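Tabletop

A tabletop is the flat upper part of a table, the bit you put things on. I've been writing these household entries for a while now and this is the one I kept putting off, mostly since I couldn't decide where a tabletop stops and a table begins. My working answer is that if you can unscrew it and carry it off, you're holding a tabletop. (If it won't unscrew, well, it's still a tabletop, just a stubborn one.)

Names

People say top, board, slab or leaf, and they don't all mean the same thing. Board is the oldest of the bunch in English and it hangs on in "room and board," where the board is the table you got fed at. A leaf is an extra piece that makes the top longer or wider. A drop leaf hangs on hinges at the side, and a draw leaf slides out from underneath. Slab gets used for stone, and these days for any thick piece of wood with a wavy edge and a high price.

Early tops

For a long stretch of the Middle Ages, a big table in Europe was often just loose boards laid across trestles. You ate, then you took the whole thing apart and had your floor back. I love this! My own dining table has been in the same spot so long that there are dents in the rug. Tops fixed for good to a frame became more usual in later centuries, and with them came the joiner's big headache, wood that moves.

Wood and movement

A solid wood top swells across the grain when the air is damp and shrinks again when it dries out. Along the grain it hardly changes at all. Screw a wide top down tight on every side and sooner or later it may split or cup, so makers use slotted screw holes, little wooden buttons or metal clips that let the top slide a bit while staying put. My top opens up a crack near one end every January, when the heating has been running for weeks, and by summer I can't find it.

Breadboard ends are the strips you see running crosswise at each end of an old farmhouse table. They keep the boards flat. Glue one along its full length and you've made the problem worse, which I learned on a coffee table I'd rather not talk about. The middle gets glued, the outer parts are left free to move.

Other materials

Plywood and particleboard stay much steadier than solid wood, and they usually get a thin face of veneer or plastic laminate. Laminate shrugs off most spills, though the edges can let water in if the banding lifts. Marble is lovely and hates lemon juice. Granite is tougher. Glass is normally tempered for this job, so it crumbles into small bits when it breaks. Steel turns up in kitchens and workshops, and linoleum (yes, the floor stuff) makes a soft, quiet writing surface that I'd put on every desk if I had my way.

Color and glare

Color matters more than I used to think. A dark glossy top shows every crumb and throws the ceiling light right back in your eyes. Bright white is clean-looking but tiring after a few hours. That leaves the middle, your beiges and light grays, and I've come around to them completely. Things laid on a plain, pale top are easy to find again.

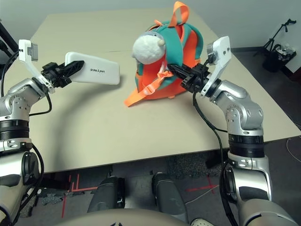 A beige tabletop in use.

Wenche Björklund, who taught the furniture class I took, painted sample boards and had us sort buttons and screws on each of them. The matte beige one won in our group. She made no claims for it beyond that and neither will I.

Size and thickness

A common rule for dining is to give each person 2 feet of edge, a little more if your guests talk with their hands. A round top 60 inches across will seat six with room to spare, or 8 if everybody gets along. Thickness is partly for strength and partly for show. Plenty of tops that look chunky are thin boards with an extra strip glued under the rim, and there's nothing wrong with that, it saves your back on moving day.

Care

Oil finishes want a fresh coat now and then, and varnish mostly wants to be left alone. Wipe spills up soon, use something under hot pots, and don't drag pottery with a rough foot. White rings in a finish are usually trapped moisture, and they sometimes fade by themselves. Noemí Robles, my neighbor, swears by mayonnaise for them. I tried it on almost 3 rings (the last one was more of a smudge) and got mixed results, plus a table that smelled like lunch.

See also

Trestle table
Drop-leaf table
Countertop
Breadboard end
Wood finishing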